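Gripper care has been most of my May at Clindmont. The hand-held unit we use for the Clustus folding work got its four-part check again (pads, pivot screws, arms, bracket), and I logged it at 588 cycles on the white sweater.

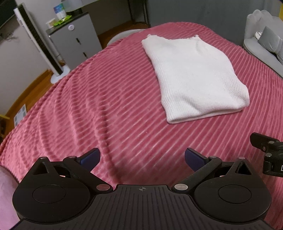
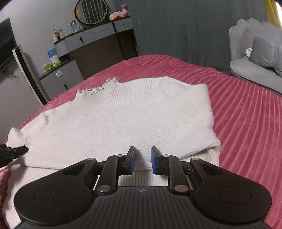 Knits are where I look hardest at the blue pads - fuzz on those and your grip numbers drift before you notice!

## What I do between runs

- Wipe both pads, then let them sit 20 minutes.
- Snug the pivot screws by hand.
- Swap the pads at 777 cycles. Spares are in the Naylor drawer.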